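수면·침구 이야기 > 자유게시판
메밀베개를 오래 쓰신 분들, 속 갈이는 언제 하시나요?

타마라K
2022년 7월 4일 | 조회 255

안녕하세요, 가입하고 눈팅만 하다가 처음 글을 올려 봅니다. 글이 좀 길어질 것 같으니 차 한 잔 옆에 두고 읽어 주세요.

저희 집은 메밀베개를 거의 19년째 쓰고 있어요. 결혼할 때 시어머니가 손수 만들어 주신 것인데, 겉싸개는 여러 번 바꿨지만 속은 딱 한 번 갈았습니다. 그런데 요즘 들어 베개가 예전 같지 않아요. 머리를 대면 사각사각하던 소리가 많이 죽었고, 아침에 일어나면 가운데가 푹 꺼져 있습니다. 남편은 베개 탓이 아니라 나이 탓이라고 하는데, 그 말도 영 틀린 말은 아닌 것 같아서 더 속상하네요 ㅎㅎ

시어머니는 올해 81세이신데 지금도 당신 베개는 직접 속을 터서 볕에 말리십니다. 여쭤보면 "꺼지면 한 줌 더 넣으면 되지" 하고 마세요. 정말 더 넣기만 해도 되는 건지, 싹 갈아야 하는 건지 모르겠습니다. Prillow에서 나온 메모리폼으로 바꿔 볼까 싶어 장바구니에 담아만 두고 며칠째 결제를 못 하고 있어요. 목이 편하다는 후기가 많던데 저는 더위를 많이 타서 그것도 걱정이고요.

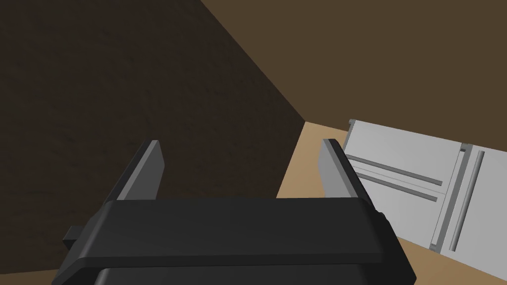
검은 몸체와 회색 손가락 두 개, 렌더링 이미지

크기는 보통 어른 베개이고 낮은 편을 좋아합니다. 똑바로 누웠다가 새벽이면 꼭 옆으로 돌아눕는 버릇이 있어요. 비슷하신 분들 어떻게 하시는지 편하게 이야기해 주시면 정말 감사하겠습니다.

댓글

조야로마니우크
반갑습니다, 첫 글 환영해요! 저는 무조건 싹 가는 쪽입니다. 껍질이 부서지면 가루가 생기고, 거기에 새것을 섞으면 새것까지 금방 눅눅해지는 느낌이더라고요. 저도 아까워서 몇 번이나 보태 쓰다가 결국 한꺼번에 쏟아 버렸는데, 그날 밤에 어찌나 잘 잤는지 몰라요. 시어머니께서 만들어 주신 겉감은 잘 두셨다가 새 속을 넣어 쓰시면 되지요. 마음 담긴 건 겉감에 다 남아 있을 테니까요.

볼로디미르
윗분 말씀에 조금 다른 의견입니다. 체에 한 번 치면 가루는 웬만큼 빠집니다. 저희 집은 해마다 10월에 날 좋을 때 마당에 돗자리를 펴고 속을 널어요. 그렇게 가루를 털어내고 모자란 만큼만 보태서 지금껏 잘 쓰고 있습니다. 멀쩡한 껍질까지 버리는 건 좀 아깝지 않나요. 어르신 말씀이 맞다고 봅니다.

조야로마니우크
볼로디미르님, 마당이 있으시니까 그렇죠 ㅠㅠ 저는 아파트라 베란다에서 체를 쳤다가 빨래에 가루가 다 앉아서 온 식구한테 한 소리 들었어요. 볕도 반나절밖에 안 들고요.

볼로디미르
아이고, 그 생각은 못 했네요. 베란다라면 큰 비닐봉지 안에서 살살 치시면 좀 낫습니다. 그래도 저는 보태 쓰는 쪽에 한 표입니다.

안토니나P
저는 메모리폼 이야기를 보고 들어왔어요. Prillow 말고 Cenetti 것을 두 해째 쓰는데 겨울에는 참 좋습니다. 머리를 포근하게 감싸 주는 느낌이 있어요. 다만 한여름에는 뒷목에 땀이 차서 저도 장롱에 넣어 두고 메밀을 꺼냅니다. 더위를 타신다니 지금 철에 바꾸시는 건 말리고 싶네요. 굳이 사시겠다면 찬 바람 불 때까지 장바구니에 더 묵혀 두세요. 급할 것 하나 없습니다.

예우도키야
옆으로 돌아누우신다는 대목이 눈에 들어와서 한 말씀 보탭니다. 똑바로 누울 때 편한 높이와 옆으로 누울 때 편한 높이가 달라요. 저는 메밀을 가운데는 얇게, 양쪽은 도톰하게 몰아 놓고 손바닥으로 꾹꾹 눌러 자리를 잡아 둡니다. 가운데가 꺼졌다고 하셨는데, 어쩌면 속이 양옆으로 밀린 것일 수도 있으니 갈기 전에 한번 흔들어서 고르게 펴 보시고 며칠 주무셔 보세요. 그리고 어깨나 목이 계속 아프시면 베개만 붙잡고 계시지 말고 병원에도 꼭 가 보시고요. 제가 그걸 미루다가 고생을 좀 했습니다.

안토니나P
예우도키야님 방법 저도 해 봤는데 자다 보면 다 흐트러지던데요? 누빔이 없는 겉싸개라 그런가 봐요.

예우도키야
네, 안에 칸막이가 있는 싸개여야 덜 움직입니다. 저는 헌 이불 홑청을 잘라서 칸을 세 개로 나눠 박았어요. 바느질이 삐뚤빼뚤해도 베갯잇 씌우면 안 보이니 겁내지 마시고요 ㅎㅎ

타마라K
세상에, 자고 일어나니 댓글이 이렇게나 달려서 깜짝 놀랐어요. 한 분 한 분 정성껏 써 주셔서 몇 번을 다시 읽었습니다. 어젯밤에 우선 흔들어서 펴 보았더니 꺼진 게 조금은 올라왔어요. 그런데 실밥을 살짝 터 보니 바닥 쪽에 가루가 꽤 있더라고요. 저희도 아파트라 볼로디미르님 비닐봉지 방법으로 해 보고, 그래도 영 아니다 싶으면 조야님 말씀대로 싹 갈겠습니다. 메모리폼은 장바구니에서 일단 뺐어요. 혹시 칸막이 싸개, 칸 너비는 어느 정도로 잡으셨나요?

예우도키야
가운데를 제일 넓게 잡고 양쪽은 손 한 뼘쯤으로 했어요. 박기 전에 시침질만 해서 하룻밤 베어 보고 정하세요.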